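Search this site

THE DRINDBY COUNT

Mon 10 April

Paavo Hirvonen wasn't supposed to win the county seat. Wasn't supposed to come second, even. He'd filed the papers on a dare and spent July knocking on doors in Drindby with a stack of flyers his cousin printed crooked.

Now it was past midnight and the Cosgate boxes were still out.

The campaign office was a rented room over the Kettunen hardware store. Bad coffee. One window that wouldn't shut. Aatos stood at the phone with his coat on, like he had been all night, like he might need to run.

"Anything?"

"Altent's in. We lost it by 32."

Less than he'd feared. Paavo wrote it on the back of a flyer, then crossed it out, then wrote it again. His own face grinned up at him from the other side. Bad haircut.

He thought about the debate. The school gym, the folding chairs, Commissioner Rudd going on for 20 minutes about the bridge he'd never built. People clapping anyway. Paavo had gotten up after him with a speech in his pocket and left it there. Said he'd fix the bridge or quit. Just that. Sat down again. His knees were shaking so hard the chair rattled. 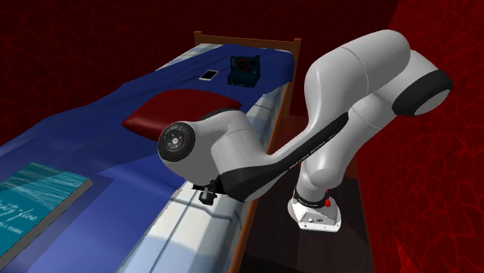

Aatos Manninen had told him in the parking lot afterward that you don't promise to quit, not ever, because somebody always writes it down. And somebody had. It was on the front page by Thursday, and the phone had started ringing, and it wasn't all cranks.

The phone rang now.

Aatos grabbed it, listened, said yes, said no, said spell that. Hung up.

"Cosgate's having trouble with a box. They're counting it over."

"Whose trouble? Ours or his?"

"They didn't say."

Paavo went to the window. Down on the street a truck with Rudd stickers sat at the light, nobody else at the crossing, waiting for green. He knew the driver. He knew everyone, that was the whole problem with running here. You lost, and then you bought your milk next to the poeple who did it to you.

He could go home. He could lie down in his socks and let somebody tell him in the morning.

He sat on the radiator instead.

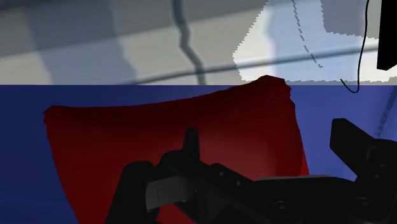

You'd tell me if you wanted out, said Aatos, and he said it to the phone more than to Paavo, one hand flat on top of it as if it might jump.

"I'd tell you."

"Because there's still the bridge. If you win you have to build the damn thing."

"I know."

"With what money?"

"I don't know that part."

The phone. Both of them looked at it. Second ring. Third. Aatos picked it up and wrote down a number, slow, then turned the pad around so Paavo could see. 3,092. Underneath it, Rudd's total, and he had to read it twice becuase of the handwriting.

Four votes.

"Which way?" Paavo said. "Aatos. Which one's mine?"

Aatos was already taking off his coat.

4 comments
Share this story
Contact | Copyright | Back to top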